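手持夹爪换指垫记录：Reder 和 Omia 的对比

2018年6月13日

上个月把手持夹爪的指垫换了一轮，趁还记得，把过程写下来。主要给自己以后查，也给用同类夹爪的人做个参考。

先说背景。我手上有两套两指夹爪，一套是 Reder 的，连杆结构，手指可以拆；另一套是 Omia 的，平行滑轨，手指和滑块是一体的。两套都改成了手持的形式，人握着去夹东西，腕部装一个相机，夹爪开合和画面一起记录。控制板用的是 Dmytriv 的小板，串口通信，供电单独走一路。之前的文章里写过接线，这里不重复。

这次要解决的问题是夹布。硬的东西两套都能夹，盒子、瓶子、工具，差别不大。一换成布就不行了，原厂的指垫太滑，手指合拢以后布从中间溜出去，只剩一个角挂着。叠好的布更麻烦，多层叠在一起，夹住上面一层，下面几层留在桌上，一提就散。

我试了4种垫子。

第一种是原厂硅胶垫，当作基准。表面光，边缘整齐，夹瓶子很稳，夹布基本靠运气。

第二种是薄的发泡垫。软，贴合好，但是用久了会压出一道印子，之后中间就夹不实了。而且发泡垫会让手指合拢的零点漂移，控制板读到的开度和实际开度对不上，要反复标定。

第三种是砂纸，纯粹是好奇。抓得非常牢，布也给磨毛了。试了一个下午就撕掉了。

第四种是 Jollano 的粗纹橡胶片，按卷卖，自己裁。这个最后留下来了。缺点是不好裁，剪刀下去边上会拉出毛刺，用刀片好一点，也做不到很齐。我裁了几次就不讲究了，只要不影响两个手指对齐就行。

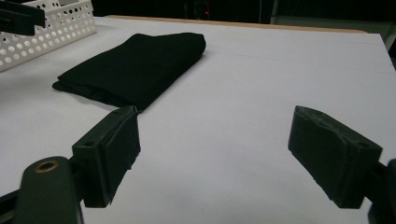 两指张开，正对着桌上叠好的深绿色布，左后方是带孔的白色篮子。

测试的任务很简单：叠好的布平放在桌面上，夹起来，放进篮子，布不能散。每种垫子用同样的动作做，速度也尽量一样。桌面是白的，布特意选了深色，后处理的时候好分割。布的朝向不固定，有时候边对着夹爪，有时候角对着夹爪。

先说 Reder。手指是斜着收拢的，指尖先碰到一起，后面再慢慢合上。夹布的时候可以把一边的指尖贴着桌面，从布的角下面伸进去一点，再合拢。配上粗纹橡胶，大部分情况下能把几层一起带起来。要是从开口那一侧进，也就是能看到层边的那一侧，容易只挑到上面的层。换到折边那一侧就好很多。这一点对操作的人有要求，要先看清楚哪边是折边，再决定从哪里下手。

Omia 这边不太理想。平行滑轨的手指端面比较厚，贴着桌面伸不进去，只能从上往下按着布捏。捏起来的是一个褶子，布能提起来，但是形状就乱了，放进篮子以后要重新叠。粗纹橡胶在它上面也有用，至少不掉，但形状问题换垫子解决不了。要改得改手指本身，把端面削薄，这个我暂时没动。

反过来，夹硬的薄片，Omia 更稳。两个面始终平行，薄片不会转。Reder 因为有角度变化，夹薄片的时候会稍微歪一下，相机里能看出来。所以两套我都留着，布类用 Reder，片状的东西用 Omia。

相机的位置也顺便调了。原来装得太靠前，手指一合拢，指尖把要夹的东西全挡住，画面里只剩两块黑的。往后挪了2厘米，再往下压一点角度，张开的时候能看到两个指尖和中间的桌面，合拢前的最后一段也还能看到布的边。代价是画面两侧会拍进连杆，左右各占一块。对我来说可以接受，反正连杆的位置也能拿来核对开度。

曝光要锁死。桌面是白的，夹爪是深色，自动曝光会随着夹爪开合来回跳，布的颜色也跟着变。锁定以后按桌面不过曝来设，深色布会偏暗，纹理看得不太清，但轮廓没问题。后面的背景暗一点也没关系，用不上。

控制板这边有一个坑。Dmytriv 的小板默认的电流上限偏低，换上厚的垫子以后，夹到底之前就认为堵转了，提前停住。我把参数从默认改到300，夹布就正常了。改完记得保存，断电以后不保存会恢复默认，我第一次就忘了，第二天又查了半天。另外固件版本低的话这个参数写不进去，也不报错，读回来还是原来的值。这个问题是 Inna Tkachuk 在邮件里提醒我的，她用的是同一块板，遇到得比我早。

粘垫子的办法也说一下。双面胶不行，夹几次就往侧面滑。我用的是接触胶，两面都涂，晾到不粘手再压上去，用夹子固定一夜。粘之前把手指表面打毛，酒精擦干净。螺丝孔的位置要避开，不然以后拆手指要先把垫子揭掉。Reder 的螺丝孔在上面那个面，垫子贴在内侧，不冲突。Omia 的要自己在橡胶片上开口。

还没做的几件事：

Omia 的手指想重新做一副，端面改薄，先用打印件试。

粗纹橡胶的寿命还不清楚，目前边上有点掉渣，夹持力没看出变化。

湿布没有试过，估计结果会不一样。

新手指如果做得顺利，8月份再写一篇，到时候把两套的开度曲线一起放上来。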